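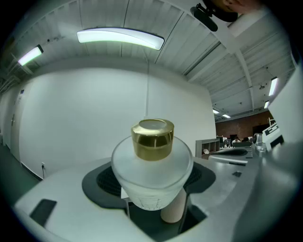 Milan Van Loon wrote under yesterday's post that a cream jar doesn't need a torque spec, you close it until it stops. Short thread on why we keep one anyway.

1/ A screw cap on a cosmetic jar seals by compressing a liner against the rim. The thread only supplies the force. If the force is low, water leaves the product and the batch loses weight on the shelf.

2/ Two values matter. Application torque is what the capping head puts in. Removal torque is what the customer has to overcome. Removal is always measured later and is normally the lower of the two, as the liner relaxes.

3/ Most of that relaxation happens early. We read removal torque 2 hours after capping and again after 7 days. The first number catches a bad head setting. The second catches a bad liner.

4/ Case from December. Grellumine night cream, Dierckx caps, foam liner. The 2-hour readings were fine. At 7 days, 43 jars out of a run of 2000 were below the lower limit.

5/ First suspect was the capping head. Gijs Van Hecke pulled the log and the clutch had been steady for the whole run. No drift, no restarts.

6/ Second suspect was product on the rim. A film of cream acts as a lubricant and the cap backs off under vibration. We wiped and recapped a set from the same tray. Same result, so not that either.

7/ It was the liner. Part of the delivery had a thinner foam. It compressed fully at application, gave a normal reading, then had nothing left to push back with.

8/ Fix: liner thickness is now checked at goods-in, before the caps reach the line. Stillix added a field for it on the intake form. Application torque was left where it was. Raising it would have hidden the fault and made the jars harder to open.

9/ Misora uses a different liner and gets its own limits. Don't copy values across products, even when the thread finish is the same.

10/ Weight loss data for the December run comes next, once the warm storage samples are out.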